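Family Story Blog: Safety and Upkeep Checklist, With My Comments

I go through this list every September, usually with a pot of coffee and more good intentions than time, and a few of you in the Sotomayor memoir circle asked if I'd share it. So here it is, with this year's notes left in just as I typed them! Your site may be set up differently from mine, so skip whatever doesn't fit.

1. Full backup saved off the site
OK. I downloaded everything to the Vumine drive and then opened three old posts from the copy to make sure they were really in there. Please do open a few. A backup folder can look wonderfully full and still be missing all the photos (ask me how I spent last spring).

2. Updates
Needs work. The Jukorum theme was two versions behind. I updated it on Tuesday after the backup, and the sidebar jumped to the bottom of the page, where it still is. I'll live with it until the weekend.

3. Passwords and old logins
Fixed. There were logins for two cousins who helped me type up letters and haven't signed in since. I removed both, with their blessing, and gave my own account a longer password, which now lives in the notebook in my desk drawer.

4. Comments and spam
Fixed. 300 waiting, nearly all of them selling something. I read through them anyway, a bit at a time, and I'm so glad I did, because tucked in the middle was a lovely note from a reader whose grandmother had worked at the Besora cannery in the same years as my aunt. I've turned on approval for first-time commenters.

5. Broken links
Partly done. 12 links went to a 404 page, most of them to a county history site that moved its records. I mended seven. The rest I've marked "link no longer available" so nobody wastes an afternoon on them.

6. Pictures
Partly done. Check that every picture loads, that it has a caption, and that it sits with the right post. A good many captions had gone missing after the theme update, so I've been typing them in again one by one.
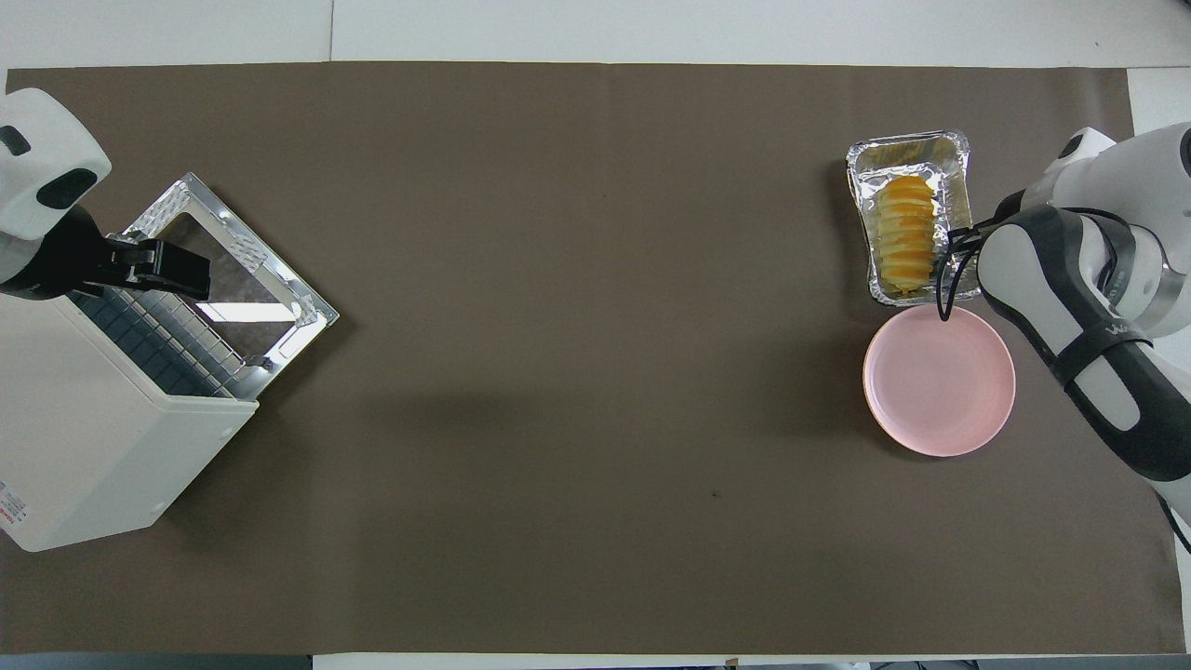 Toaster oven with the door open, rack inside.

7. Privacy of living relatives
Needs work, and if you only do one item this year, I'd gently suggest this one. Look for full birth dates, street addresses, schools, and mothers' maiden names, all of which can be used to answer security questions. I found my brother's whole birthday in a post about his first bicycle. I've cut it back to the year and still have 40 older posts to read.

8. Permission for letters and recordings
OK. Every letter I quote has a yes from the family that owns it, in writing, even if the writing is a text message. I print those and keep them with the originals.

9. Contact form
Failed, then fixed. My test message never arrived. The form was still pointing at an email address I gave up ages ago, so if you wrote to me over the summer and heard nothing back, I'm truly sorry, and please try again!

Still open: sidebar, five links, the older posts under item 7.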